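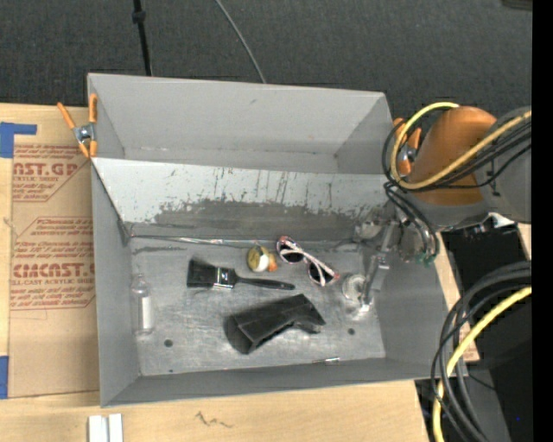
Fig. 5. Divided gray bin with the sloping panel worn dark along the bottom.

Section 6: Setting Up the Tumbler and Running Your First Batch

Okay, the fun part! By now you've got the Huvov unpacked and you've sorted your rocks by hardness (that was Section 4, go back if you skipped it, I'll wait). I wrote this section for the Huvov single-barrel tumbler, but I ran a Joler for years before that and most of it carries over. The knobs are in different places and the Joler lid is fussier, that's all.

Set aside an hour for the setup. After that the machine does the work and you mostly walk past it and wonder if it's too loud.

Picking a spot

1. Find a flat, solid surface near an outlet. Mine sits on a shelf in the garage, and before that it was in the laundry room, until the household had a talk about it.

2. Put the rubber mat from the box under the base. If you've lost the mat, an old mouse pad is fine.

3. Leave a hand's width of space behind the motor housing so the vents can breathe.

4. Plug it in and run it empty, no barrel, for a minute or two. Both rollers should turn smoothly. A steady hum is good. A squeak usually means the roller bearings want a drop of oil, so go ahead and give them one on each side, with the power off.

Caution: Unplug the machine before you oil it, move it, or poke at the belt. I know it's slow. It will still grab a sleeve.

Loading the barrel

The barrel on the Huvov is rated for 5 pounds, and that means everything: rocks, grit, and water together. I weigh mine on a kitchen scale the first time with any new mix, and after that I eyeball it.

1. Rinse your rocks. Mud eats up grit and turns the whole load into pudding.

2. Fill the barrel two-thirds full of rocks. Mix your sizes! A barrel of all big ones just thumps around and chips, and a handful of small stuff fills in the gaps and carries the grit where it needs to go. Ceramic filler works too if you're short on small rocks.

3. Add the coarse grit. Four level tablespoons for a full barrel. The scoop that comes with the Nishad grit kit is one tablespoon, in case the label has rubbed off yours like it has on mine.

4. Pour in water until it just reaches the bottom of the top layer of rocks. Stop there.

5. Wipe the rim and the inside of the lid with a damp cloth. Then do it again. One speck of grit on that seal and you'll have gray slurry all over the shelf by morning (ask me about the laundry room).

6. Seat the inner lid, burp the air out with your thumb, put on the outer lid, and tighten the nut by hand. No pliers, please.

7. Set the barrel on the rollers and switch on.

Note: Check it after ten minutes, and again after an hour. You're looking for drips, and for the barrel creeping toward one end. If it creeps, the base isn't level. A folded bit of cardboard under one foot has always sorted it for me.

Speed

The Huvov has a dial. The numbers on it don't mean much, so I put a piece of tape on the barrel and counted turns, and I've settled on 67 a minute for roller speed in the coarse stage. Slower is fine for the later stages. If you hear rocks dropping instead of sliding, turn it down. What you want is a soft, rolling swish, kind of like surf on a gravel beach.

The stages

Coarse grind: seven days, then open it up and look. Rocks that still have pits go back in for another week with fresh grit. I've had stubborn jasper go four rounds.

Medium grind: seven days.

Fine grind: seven days.

Pre-polish: seven days. I use 2000 grit here. You can get by with something a little coarser, but I like how much less time the last stage takes.

Polish: seven days again, with the Drarnoneo powder or whatever polish you've got. Add plastic pellets for cushioning, and plenty of them.

Write the start date for each stage on the masking tape on the lid. I thought I'd remember. I did not remember.

Cleaning between stages

1. Unplug, take the barrel outside, and open it slowly. Some rocks give off gas and the lid can pop.

2. Tip everything into a colander over a bucket.

3. Rinse with a hose till the water runs clear. Scrub any rock with a crack or a hole in it using an old toothbrush.

4. Wash the barrel, both lids, and your hands.

5. Let the bucket settle overnight, pour off the water on top, and throw the sludge in the trash in a bag.

Caution: Never, ever pour slurry down a drain. It sets up in the pipe like cement, and plumbers are expensive.

Caution: Keep grit wet or keep it in its jar. If you do spill some dry, wipe it up with a damp rag instead of sweeping, and wear a mask while you're at it. Rock dust is bad for your lungs.

If something's off

Barrel won't turn: take some weight out first, then check the belt. A stretched belt slips when it gets warm.

Rocks look frosted after polish: coarse grit hitched a ride. Clean everything again, and go back to the fine stage.

Foam in the barrel: harmless, let it sit open for a bit and close it back up.

Lid leaks no matter what: turn the seal over. If it still leaks, order a new one. I keep two spares in the drawer with the grit.

Belt sizes and seal part numbers are in Section 9. Last updated March 2024.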